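How to make pressed soap blocks from leftover slivers

Quick one as I keep getting asked. Every bathroom has them, the thin bits of soap stuck to the dish that are too small to use and too good to bin. I've been pressing mine into blocks for a good while now. Costs next to nothing. Takes one evening plus a lot of waiting.

What you need

Soap slivers, 900 g if you want a full batch. Half that is fine, just use fewer moulds.
A cheese grater you won't use for cheese again
An old saucepan and a heatproof bowl that sits on top of it
Water, 45 ml to begin with
Rectangular silicone moulds. Mine are Heltevlow, the loaf bar sort. Any will do.
A wooden spoon
Colour if you want it (soap colour, not food colouring, it fades to nothing)
Greaseproof paper
A tray or shallow bin for drying

Before you start

Sort the slivers by colour. Boring but do it. Mix everything together and you get brown, every single time. I keep two jars by the sink, one for the reds and oranges and one for the greens. Whites can go in either.

Sort by smell too if you're fussy. Lavender with coal tar was a mistake I made once.

Scrape off any hair or grit. Rinse quick under the cold tap, then leave the bits out overnight. Wet slivers clog the grater.

Step 1. Grate

Fine side of the grater. Wear a mask or at least open a window, the dust gets up your nose and you'll be sneezing till bedtime. Very hard old bits can be chopped with a knife insted, they just take longer to melt.

Step 2. Melt

Two inches of water in the pan, bring to a simmer, bowl on top. Grated soap in the bowl with the 45 ml of water. Lid on. Leave it 15 minutes before you touch it.

Then stir. Slowly! Fast stirring makes froth and froth makes holes. You're after something like thick porridge. It will never go properly runny, shop soap doesn't, so don't keep pouring water in waiting for it to happen. Too much water and the blocks shrink and warp as they dry.

If it's really stiff, add a teaspoon more. One. Wait. Then decide.

Step 3. Colour

Off the heat now. The red I use is from Thepsuriya, a powder, mixed with a drop of oil first or you get speckles. Start with less than you think. Green is stronger than it looks and goes darker still as it dries, so stop a shade early.

Scent goes in at this point as well. A few drops. Don't overdo it if kids are using it, or leave it out altogether.

Step 4. Fill and press

Work fast, it sets as you go. Spoon into the moulds, bang each mould hard on the worktop to knock the air out, then spoon in a bit more. Greaseproof over the top and press down with something flat. I use the bottom of a jam jar. Overfill slightly, then scrape level with the back of a knife.

Corners are where it goes wrong. Push right in with the spoon tip or they come out rounded and crumbly.

Step 5. Set

Leave in the moulds for a full day somewhere cool. Then an hour in the freezer, which sounds mad but they pop out clean. Don't twist the mould, push from underneath.

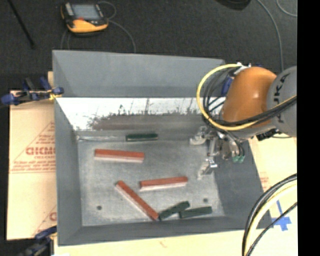 Drying is the long bit. Four weeks at least, six is better. Keep the blocks apart so air gets all the way round, and turn them every few days onto a different side. Airing cupboard is too warm, they crack. Top of a wardrobe is good. Spare room is better. Keep reds away from pale ones while they're soft, the colour rubs off.

You'll know they're done when you press a thumbnail in and it barely marks.

Trimming

Optional. A potato peeler run down each edge takes off the sharp bits. Save the peelings, they go back in the jar for next time obviously.

Problems

Crumbly: not enough water, or it cooled before you pressed it. Grate it and start again, nothing lost.

White bloom on the surface: normal. Wipe with a damp cloth. Gone after first use anyway.

Sweating: the room's too damp. Move them.

Sticks in the mould: more freezer time. If it still won't come, your mould has had it. I had a Stillard one that was hopeless from day one.

Colour on your hands: too much powder. It washes off, but maybe not one for the guest bathrom.

Storing

Wrap in paper, never cling film. A shoebox is fine. I write the month on the wrapper (the last lot say November) and use the oldest first. They make the drawer smell nice too.

Cut one in half for travelling, it fits in an old tobacco tin.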